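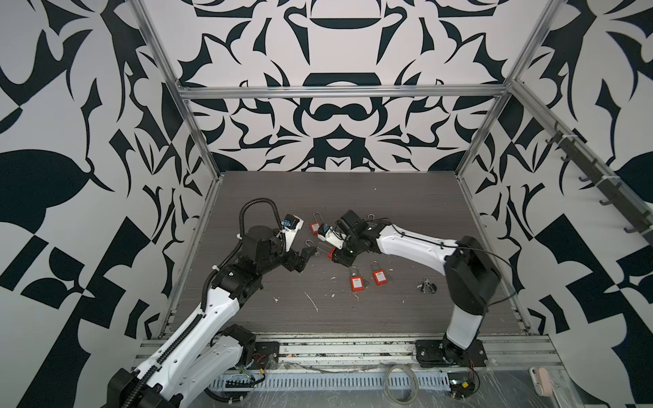 How to make quick pickled cucumbers

I make a jar of these nearly every week in July, and they vanish faster than anything else in the fridge! No special kit, no boiling of jars, just a sharp knife and a pan. The method comes from my neighbour I-seul Geum, although I've pushed the sugar up a bit (sorry, I-seul).

You will need

3 small cucumbers, the knobbly sort if you can get them
276 ml white wine vinegar
100 ml water
13 g fine salt
2 tablespoons caster sugar
A few sprigs of dill
1 teaspoon mustard seeds

Step 1. Slice

Wash the cucumbers and trim the ends. Cut them into thin rounds — as thick as a pound coin is lovely, thinner goes floppy. Pack them into a clean lidded jar with the dill. 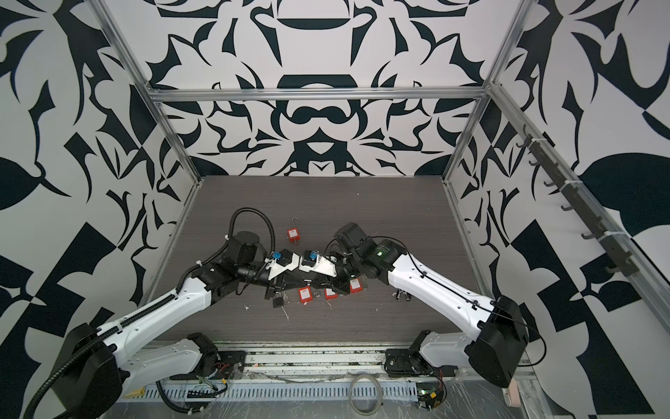

Step 2. Make the brine

Put everything else in a small pan and warm it gently, stirring until the sugar and salt have gone. It doesn't need to boil. Taste a drop once it's cool enough: it should make you wince slightly!

Step 3. Pour and wait

Leave the brine for ten minutes, then pour it over the cucumbers and press them down with a spoon. Put the lid on once the jar is cold and keep it in the fridge. They're good the next morning, even better the day after, and I'd eat them within a week. Wonderful in a cheese sandwich, or straight from the jar with a fork.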